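Gallery: Good practice on the disassembly cell, Elville workshop

Notes compiled by Osaze Abubakar for cell operators at Gidley. They cover desktop units handled by the arm, and apply from May.

Lay the tower on its side with the side panel off and the interior facing up. Parts taken out go to the fixture beside the case, each in its own slot: hard drive upright, processor flat with the heat spreader facing up, expansion card on edge.
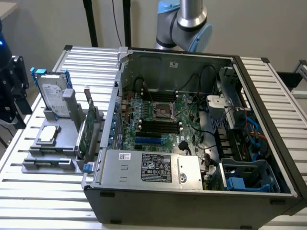
Slots are not to be shared or swapped between part types. The arm works from taught positions, and a part left in the wrong slot counts as a fault even if nothing is damaged. Speed near the case is limited to 170 mm per second, and to 300 elsewhere — the Skilent controller holds both values, and operators do not change them.

Keep hands outside the marked zone until the arm has reported a full stop. Wait 2 seconds more before reaching in. Fixtures are inspected every 1,000 cycles and the result is entered in the cell log.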